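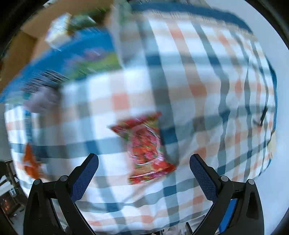
Ticket 1566
Product: Parum mood journal
Opened: 5/25/20
Opened by: Humaira Jadoon
Subject: App has decided I am fine

I have kept a daily entry in Parum for 234 days. I'm not a cheerful person by nature and my entries reflect that, and until last week the app and I had an understanding. I'd tap "Low" or "Very low," write a paragraph, and the weekly graph would look like the floor of a lake.

Since the update every entry saves as "Content." I tap Low, it says Content. I tap Very low, it says Content, and I get a little shower of leaves. Yesterday I wrote four paragraphs about not having answered a single message from a friend since April, and was congratulated on my balance.

I wouldn't mind so much, but I take the graph to my therapist every other Thursday. It's the only way I can tell a bad week from a bad month. From the inside they look the same.

Tried so far:
Restarted the phone. Content.
Logged out and back in. Content, plus I had to reset my password.
Changed the reminder from morning to evening, on the theory that I'm worse in the evening. Content.
Tapped "Content" to see what would happen. It saved as Low, which I admit cheered me up.

I have not reinstalled. The help page says entries that aren't backed up may be lost, and the backup screen says 306 items for my 234 days. I'd like somebody to explain the extra ones before I delete anything. I don't remember being that talkative.
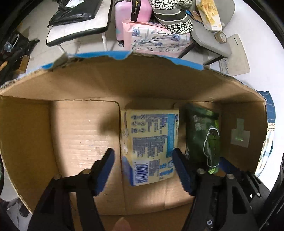

Tanveer Mirani replied: Hi Humaira, sorry about the leaves. Please don't reinstall yet. The update flipped the order of the mood scale for anyone using the old five-step version, so your taps are landing on the wrong label. Your older entries are untouched. The 306 includes drafts you started and never saved. Could you go to Settings, then Scale, switch to the 2-step version and back again, and make one test entry?

Update from Humaira Jadoon:
Done. Tapped Low, got Low. No leaves. Last week's entries are still Content, though – can those be corrected from your end, or do I edit them by hand? Also, I read some of the drafts. Most of them stop after "Today I." Please leave the ticket open until the graph is right.

Status: Open, waiting on support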